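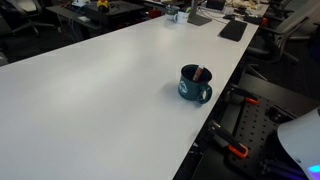
The long white table at Rotum, teal mug and all

We're looking for a part-time office helper to join us at our Brinport studio, two afternoons a week, starting in July. You'd be keeping the desks and the long table in good order, gathering up stray mugs and washing them, sorting cables (we do seem to breed them!) and helping whoever needs a hand. No experience needed, just a friendly manner and a bit of patience with other people's clutter. The pay is $15 an hour, and there's always coffee on. Drop a few lines about yourself to Itziar Mateos at the front desk, or call extension 2427 and have a chat with her first.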